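Brillitz C4 Countertop Dishwasher: Long-Term Review

The Brillitz C4 is a countertop dishwasher rated for four place settings. It runs from a faucet adapter or from a tank filled by hand, drains into the sink through a corrugated hose, and plugs into an ordinary kitchen outlet. We used it as the only dishwasher in a rental kitchen with hard water and a shallow counter, replacing an older Bošković compact with a failed drain pump.

Installation

The cabinet is deeper than its footprint suggests. The feet fit a standard counter, but the inlet and drain fittings project from the rear panel and the hoses need space to turn. Pushed back against the wall, our unit kinked its drain hose and stopped with a drain fault. A right-angle elbow on the outlet cured this. Brillitz should include one.

The faucet adapter has a coarse brass thread and a rubber washer. It sealed by hand on the first attempt. The quick-release collar is stiff and has to be pulled straight down; twisting it sprays water. Tank filling works as described in the manual, except that the fill opening is on top, toward the rear, where an upper cabinet gets in the way. Anyone planning to use the tank should measure that clearance before ordering.

Loading

There is a single pull-out rack with fixed tines, a fold-down cup shelf and a removable cutlery basket. Tine spacing suits flat dinner plates. Deep-rimmed bowls have to go in every other slot, and the stated capacity cannot be reached with them. The cup shelf accepts short tumblers and mugs. Tall glasses fit only with the shelf folded away.

The basket is the weak part of the interior. Its openings are wide enough for a teaspoon handle to drop through and stop the lower spray arm. We lined the bottom with a piece of plastic mesh and had no further trouble.

Wash performance

The machine has two spray arms, the upper one short and fed through a fixed tube at the back. Coverage is good in the middle of the rack and weaker in the front corners, where dried oatmeal survived the Normal program on most attempts. Intensive removed it. Egg yolk, tomato sauce and coffee came off on Normal in any position.

The Quick program takes 22 minutes and has no drying stage. It is adequate for glasses and lightly used plates. It does not dissolve compressed tablets completely, and a chalky residue was left in the dispenser door each time we tried one. Powder or gel works properly. The manual mentions this in a footnote on the detergent page, where few owners will look.

Filter access is good. The assembly lifts out with a quarter turn and separates into a mesh cylinder and a flat plate. Both rinse clean under a tap. Reassembly requires the arrow marks to line up, and the plate will sit slightly proud if they do not, allowing food particles into the sump.

Drying

Drying is condensation only. There is no fan and no automatic door release. Ceramic and steel come out dry if the door is opened soon after the last rinse. Plastic does not. Water collects in recessed cup bases, lid channels and any molded ribbing, and it stays there until it is shaken or wiped off. We moved plastic cups to a separate wire rack, bottoms up, and treated that as part of the cycle.

Rinse aid helps on glass and makes little difference on plastic. The reservoir holds 100 ml, and the dosing dial has numbered positions; we settled on 4 for our water. Lower settings left spots on glass, and higher settings left a blue sheen on dark bowls. The low-level indicator is a small float window inside the door. It cannot be read under a warm ceiling light without bending down.

Noise and controls

The wash phase is quieter than the old Bošković. The drain phase is louder, with a gurgle from the sink end that can be reduced by keeping the hose outlet clear of standing water. The control panel is touch-sensitive and reacts to wet fingers by skipping a program. The delay start setting is lost after any power interruption. The end-of-cycle tone can be switched off by holding the Start key, and the setting is retained.

Alternatives

The Drendedness Mini has a better basket and a proper fan, but no tank, so it needs a compatible faucet. The C4 is the more flexible machine and the weaker dryer. For a household that washes mainly ceramic and glass, we recommend the C4 with the elbow fitting added. For one that washes mainly plastic, we do not.
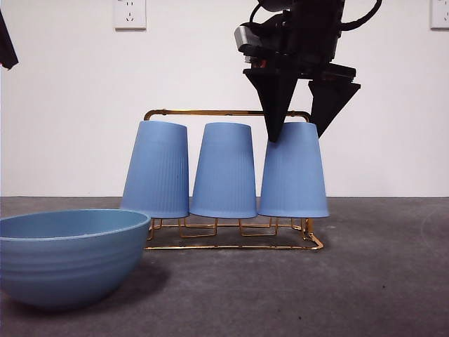 By the Lostent Kitchen Desk | Appliances | Last revised in February

Revision note: the section on rinse aid was expanded after further use in hard water. The rating is unchanged.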